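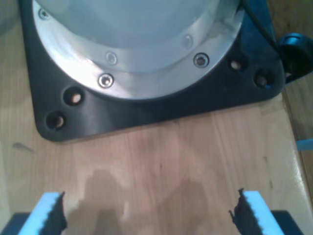 Embase d'un bras et doigts de la pince ouverts, poste de câblage, Jisterham.

Trandomlow - collecte de démonstrations pour le branchement en baie
Rapport d'avancement à l'attention de Plandari, lot 2
Rédaction : Canan Dönmez. Conduite des sessions : Rocío Escobedo.

Où nous en sommes

Le lot 2 compte 1 885 épisodes enregistrés. C'est le chiffre que le tableau de suivi affiche en gros et celui que l'on me demande à chaque appel. Je le donne donc en premier, en précisant tout de suite que je ne sais pas encore ce qu'il vaut. Un épisode, dans notre comptabilité, c'est un enregistrement ouvert puis fermé par l'opérateur. Qu'un câble ait été branché entre les deux est une autre affaire.

Sur ce total, 185 épisodes ont été écartés à la première relecture : flux vidéo incomplet, mauvaise consigne sélectionnée au départ, horodatages décalés entre les caméras. Ce sont les défauts faciles, ceux qu'un script repère. Les autres demandent qu'une personne regarde, et nous avons pris du retard sur ce point.

Le calendrier de la convention prévoyait que l'on parle dès maintenant de taux de réussite du modèle. Je préfère ne pas en parler. Le seul entraînement lancé l'a été sur un sous-ensemble, avec une séparation entre apprentissage et évaluation que je juge trop perméable : les mêmes opérateurs, la même baie, les mêmes après-midi des deux côtés. Le résultat est flatteur et je ne le reproduis pas dans ce document. Si Plandari souhaite le voir, il est disponible sur demande, accompagné de cette réserve.

Ce que nous appelons une réussite 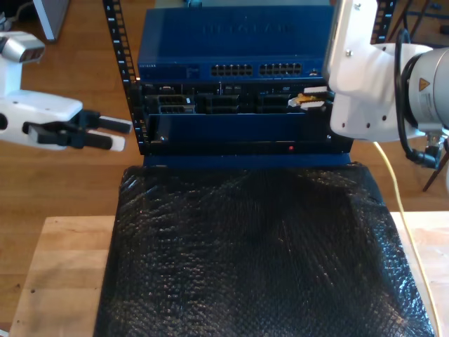

La question de l'étiquette « réussi » nous a pris plus de temps que la collecte elle-même. Le protocole initial, rédigé avec Robles, demandait à l'opérateur d'appuyer sur une touche dès que la fiche était en place. Chacun l'a compris à sa manière. Pour les uns, le geste s'achève quand le connecteur est poussé à fond ; pour les autres, quand la pince s'est rouverte et que le bras s'est dégagé. Entre les deux, il y a toute une partie du mouvement, et c'est précisément celle où les câbles ressortent. Prenez la petite fiche dorée et blanche que le bras de droite présente à l'extrémité de la rangée de connecteurs : sur une seule vue, un annotateur pressé peut très bien la déclarer en bonne voie, alors que rien n'indique encore qu'elle entrera. Le bras de gauche, lui, garde sa pince ouverte et ne touche rien. Faut-il apprendre au modèle que ce bras attend, ou qu'il ne sert à rien dans cette tâche ? Nous n'avons pas de réponse écrite, et le jeu de données contient les deux lectures.

Depuis, la règle a été resserrée. Un épisode est réussi si la fiche reste en place une fois la pince dégagée, et si l'opérateur n'a pas repris le geste plus d'une fois. Les reprises sont conservées, avec leur propre étiquette. Rocío Escobedo a insisté pour qu'on ne les jette pas, et elle avait raison contre moi : un modèle qui n'a vu que des insertions propres n'aura aucune idée de ce qu'il faut faire devant un port manqué. Je reste en revanche réservée sur leur proportion. Certaines sessions en contiennent tellement que l'on risque d'enseigner l'hésitation.

La nouvelle règle ne s'applique pas rétroactivement. Réétiqueter l'ensemble suppose de tout revoir, et la double relecture n'a porté pour l'instant que sur 30 épisodes. Les deux relectrices étaient d'accord sur les cas évidents, ce qui ne prouve pas grand-chose. Sur les cas limites, l'accord était mauvais, avec des désaccords qui allaient toujours dans le même sens : celle qui avait conduit les sessions était plus indulgente. J'en conclus qu'on ne devrait pas laisser les opérateurs juger leurs propres épisodes. Robles a reçu cette remarque et propose de la traiter « à l'étape suivante ». Je demande qu'elle soit traitée à celle-ci.

Conduite des sessions

Les opérateurs travaillent par séances courtes, une consigne à la fois. La consigne s'affiche, l'opérateur ramène les bras en position de départ, enregistre, ferme, remet la scène en état. La remise en état est le temps mort que tout le monde voudrait supprimer. C'est aussi là que se joue la diversité des exemples, et c'est là que nous avons été négligents. Quand une séance avance bien, le câble finit par être reposé toujours au même endroit, dans la même boucle, parce que c'est commode. Une vérification rapide des positions de départ le montre sans ambiguïté pour plusieurs séances de fin d'après-midi.

Nous avons essayé un tirage au sort de la position du câble et du port visé. Le tirage du port est bien suivi. Celui de la position du câble l'est beaucoup moins : l'indication était trop vague (« à gauche, loin ») et les opérateurs ont fini par l'interpréter au plus court. Elle va être remplacée par un repérage direct sur le support. Cela paraît dérisoire à côté du budget de calcul, et je pense pourtant que l'effet sur le modèle sera plus net que celui d'un entraînement plus long.

Autre point, les mouvements eux-mêmes. La téléopération donne de belles trajectoires chez les opérateurs expérimentés et des trajectoires hachées chez les autres. Robles suggère de lisser les données avant l'apprentissage. Je m'y oppose tant que personne n'aura montré que le lissage n'efface pas les petites corrections juste avant le contact. Dans une tâche d'insertion, ces corrections sont ce que nous cherchons à recueillir. Un essai comparatif est prévu, à volume égal, avec et sans lissage.

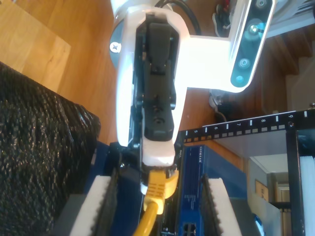
Qualité des vues

La caméra de profondeur portée par le bras nous avait été présentée comme la solution aux occultations. Elle aide, c'est certain. Elle ne règle pas le cas le plus fréquent, celui où la fiche est masquée par les doigts au moment d'atteindre le port, et où il ne reste pour juger que le câble et l'allure générale du geste. Les surfaces brillantes posent un problème distinct : la profondeur y est irrégulière, parfois absente, et le traitement en aval comble les trous sans le signaler. J'ai demandé que les zones comblées soient marquées comme telles dans les fichiers livrés. Un modèle peut s'accommoder d'une mesure manquante. Une mesure inventée, il l'apprendra comme les autres.

Il y a aussi l'étalonnage. Le décalage entre la caméra et la pince est censé être vérifié au début de chaque séance. Le journal montre des séances où la case est cochée à la même minute que l'ouverture du premier épisode, ce qui ne laisse pas le temps de faire quoi que ce soit. Je n'accuse personne de mauvaise foi, la case était mal placée dans l'interface et bloquait le démarrage. Elle a été remplacée par une mesure enregistrée, avec sa valeur. Pour les séances antérieures, l'étalonnage est à considérer comme inconnu, et le champ correspondant a été vidé.

Un seul environnement

Tout le lot 2 a été recueilli au même poste, à Jisterham. Le bleu du commutateur, la position de la baie, le jaune du câble : le modèle peut s'appuyer sur chacun de ces indices sans jamais apprendre à reconnaître un port. La proposition initiale évoquait des « environnements variés ». À ce stade, cette formule ne décrit pas ce que nous avons. Je recommande de la retirer des présentations jusqu'à ce qu'un second poste soit ouvert, ou au moins qu'un câble d'une autre couleur et un matériel d'une autre forme aient été introduits.

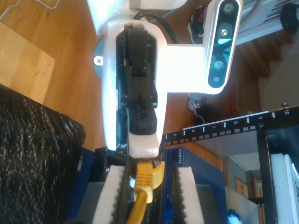
Page modifiée pour la dernière fois mardi à 16 h 40

La modification porte sur le passage qui suit. La version précédente annonçait la reprise de la collecte à plein rythme dès la validation du lot 2. Après discussion avec Rocío Escobedo, nous proposons l'ordre inverse : relire d'abord, collecter ensuite. Ajouter des épisodes à un ensemble dont les étiquettes sont douteuses ferait monter le compteur, et le coût de la correction avec lui.

Travaux prévus pour la période suivante

Relecture complète des épisodes non écartés, par des personnes qui n'ont pas conduit les séances concernées.
Réétiquetage selon la règle actuelle, avec conservation de l'ancienne étiquette dans un champ séparé.
Constitution d'un jeu d'évaluation à part, avec des séances et des positions de départ absentes de l'apprentissage.
Comparaison avec et sans lissage des trajectoires.
Marquage des zones de profondeur comblées.
Chiffrage d'un second poste, câbles et matériel différents.

Ce que nous demandons à Plandari

Deux décisions sont attendues. La première concerne l'indicateur de suivi : nous souhaitons que le nombre d'épisodes enregistrés soit remplacé par le nombre d'épisodes relus et confirmés. Il sera plus bas, sans doute beaucoup plus bas pendant quelque temps, et il faudra l'expliquer à ceux qui ne regardent que la courbe. La seconde concerne le budget : une part des heures prévues pour la téléopération passerait à la relecture, sans changement du montant total. Robles n'est pas favorable à ce transfert, au motif que les opérateurs déjà formés risquent de partir. L'objection est sérieuse. Elle peut être levée en confiant aux mêmes personnes la relecture des séances de leurs collègues, ce que Rocío Escobedo est prête à organiser.

Sans accord sur ces points avant la fin de mars, nous poursuivrons selon le plan initial, avec les réserves exprimées plus haut. Je tiens à ce qu'elles soient jointes à toute diffusion des données, y compris interne.

Les journaux de séance et la grille de relecture sont déposés dans l'espace partagé du projet. La grille est encore en version provisoire : la définition de la « reprise » y manque pour les cas où l'opérateur lâche le câble puis le ressaisit sans s'être approché du port.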